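# The Tesham Staffing Order: Project Report

Prepared by Delphine Lindqvist and Marcus Szabo, local government course
Submitted Friday, November 3, 2023

## Background

In May the Tesham city council ordered all municipal offices to stop hiring and placed 224 clerical workers on unpaid leave. The order came from the acting mayor, Barrett Boateng, 2 days after he took over. It covered permits, records and the public library, but left out police, fire and water.

We wanted to find out how the order was made and what it did to services in the Turngate district, where the main permit office is.
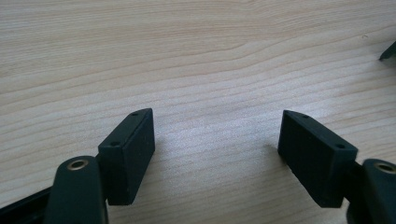
## Sources

We read the council minutes, the text of the order and the permit office log. We also interviewed Shoshana Fitzsimmons, a records clerk who was placed on leave. The mayor's office sent us a written statement but declined an interview.

The minutes were harder to use than we expected. The vote is recorded, but the debate before it is not – the council had moved into closed session.

## Findings

The permit office had 3,627 open applications when the order took effect. By the end of the summer the number had passed 4,000. Most of the new backlog was in small building permits, which need two signatures from clerks.

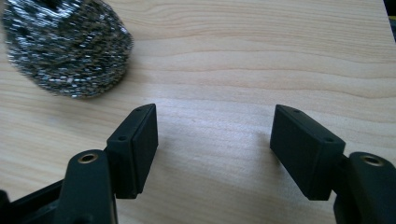 Street vendor renewals were also delayed. The office dealt with this by extending old permits without review, a step the order does not mention. We could not find a council vote approving it.

The written statement says the order was needed to close a budget gap. The budget report we read gives a gap but does not say how much of it came from clerical pay, so we could not check the claim.
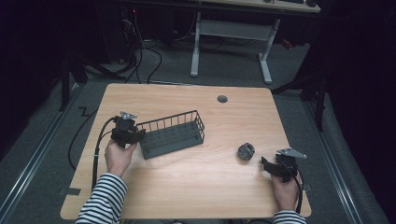
Trinity Nakamura read our draft and disagreed with the findings on one point. She said the backlog was already growing before May, and that we should not put all of the increase down to the order. We went back to the log and she is right about the spring months, although the increase was slower then.

## Limits

We interviewed one worker out of 224. The log does not show why an application is late, only that it is.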